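Forness Table Cover, Botanical Print

11 October 2022 — by the Zendo shop desk

Print this page | E-mail to a friend

The Forness is a wipe-clean cover for potting benches, craft tables and garden tables. It is sold from the roll, and we cut it to the length you order. The width is always 175 cm. The shortest piece we cut is 40 cm, and many customers take this size first as a sample.
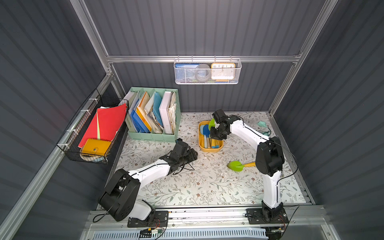

The weight is 300 grams per square meter. This is heavier than our Ceken cover, so it lies flat sooner after you unroll it. If it keeps a fold from the parcel, please leave it one night in a warm room. Do not use an iron.

The botanical print came to our range in May, together with the plain sand color. Between two rolls the color can be a little different — please order all pieces for one room at the same time.
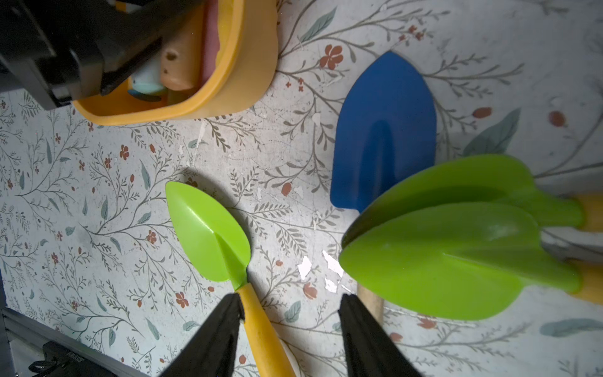
For cleaning, use lukewarm water and a soft cloth. Soil and clay should be brushed away first. Strong cleaners and rough sponges will take the print off with time, and we cannot accept a return for this.

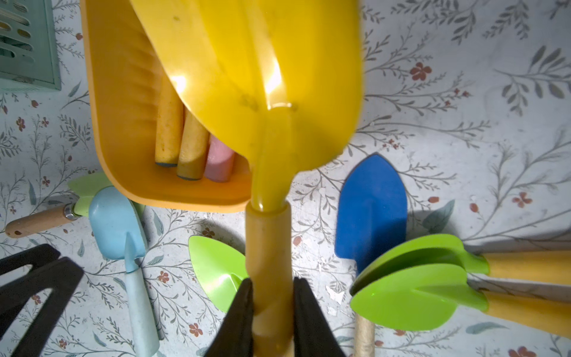
Yellow toy shovel on the botanical print.

The edges are not hemmed. You can cut them with normal household scissors, or order the Abou Jaoude edge tape, which comes in packs of 200 cm. The tape is put on by hand and does not need sewing. It holds better on the back side than on the front.
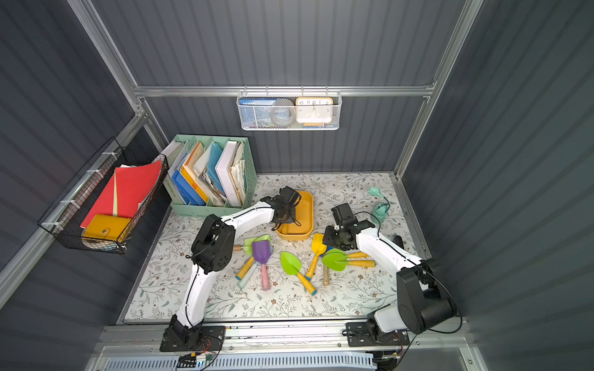
Pale floral cover with orange tray.

Cut pieces cannot be exchanged, so please measure your table twice. For a round table, measure across the middle and add the overhang on both sides.

Print this page | E-mail to a friend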